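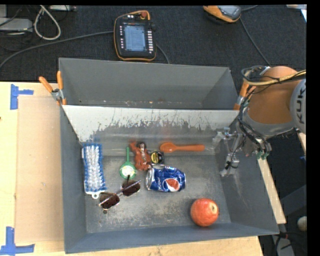 **Figure 3.** A test cell for mixed-item picking, with clamped bin, arm and teach pendant.

## 4.2 What the pick rate leaves out

The case for automated picking at Correia rested on a single number. In its proposal, the supplier, Ciltov, promised that one cell would handle 1,000 returned items per shift, and managers repeated the figure in every meeting we attended. Our interviews suggest that the number was true in a narrow sense and that it told the sorting staff very little about what their day would become.

Returned goods are an awkward case. A carton of identical boxes can be learned once. A returns bin is closer to the mix in Figure 3, where a thin-framed pair of sunglasses shares the floor with a crushed soda can, a scrubbing brush and a round fruit. Each calls for a different grip, and some can be damaged by the wrong one. Sorters told us that they rarely think about this. They pick up the fragile thing first, or nudge it clear, and could not always say afterward which they had done.

The Plumow software made that judgment visible by failing at it. When a grasp was rejected 3 times, the cell paused and called for a person. Ciltov's reports list these calls as "assists" and leave the time spent on them out of the pick rate. Lindiwe Visser, a sorter with long experience on the returns line, objected to the word. "I'm not assisting it," she said. "I'm doing the hard ones, and it's doing the ones I could do half asleep." Her shift log for March gives 100 calls on the worst day, each of them a walk from her own bench to the cell and back.

We do not want to overstate this. Several workers welcomed the change, mostly those with wrist or shoulder pain, and two asked to be moved to the cell for good. Learning to use the pendant also brought a higher pay grade at Correia, although the same training at the Eren site brought none. The technology was the same in both places – the agreement with the staff was different, and we think most of the gap in satisfaction comes from there.

What we found little support for is the claim that automation "frees" people for better work. At Eren, the hours saved were taken out of the schedule. At Correia, they were filled with clearing stopped cells and relabeling items placed in the wrong tote. Neither task appears in a job description. A batch of 3,000 returns was finished sooner with the cell than without it, but the sorters on that batch reported more interruptions and fewer stretches in which they could set their own pace.

A pick rate that excludes the human part of the work will nearly always flatter the machine. We therefore treat the supplier's figures as an upper limit, and in Section 4.3 we recalculate them with the calls included.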